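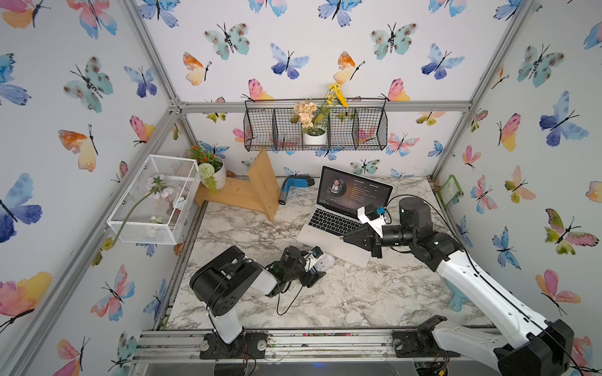
My music corner, butterfly paper and all

How do you make a small desk nook feel finished without losing the desk?

Posted by Saoirse Ní Chonaill, 2025-03-01

I finally papered my nook and I am so happy with it! Watercolor butterflies on the walls, marble-look top, laptop in the middle for playlists. The flowers are all artificial, so no watering. Peach and yellow ones are in the black wire basket on the back wall, and the small orange ones sit on a light wood stand in the corner. The pale pink stem in the white mesh basket on the left keeps flopping out, though. How do I get it to stay put? And would you keep the laptop in the center or push it to one side? I use a mouse too, so I need some clear space in front.

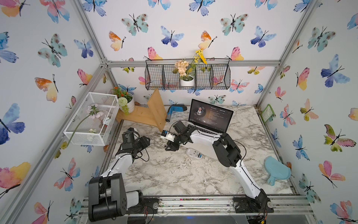
Laptop and mouse, with the white basket off to the left

Horacio Herrera
248 helpful votes

Love the butterflies! For the stem, most artificial ones have a wire inside. Bend the bottom few inches into a hook and catch it on the mesh low down, then add a twist tie about halfway up (green garden ties hardly show). If it still leans, the stalk is too long for the basket, so fold the end back on itself or snip it with wire cutters. I did mine last April and it hasn't moved. Check that the basket is level too - yours looks slightly tilted to me, and a long stem will always slide to the low side.

I'd leave the laptop where it is. With the flowers up on the wall you have the whole front of the desk for the mouse.

Aurora Coelho
84 helpful votes

Center, definitely! But put the work glove away in a drawer, it's the one thing back there that doesn't go with the flowers. A little more orange on the right would be gorgeous.

Rhodri Beddoe

What's the wallpaper called? I've been through more than 400 patterns for my hallway and haven't seen one this cheerful. No idea about the stem, sorry.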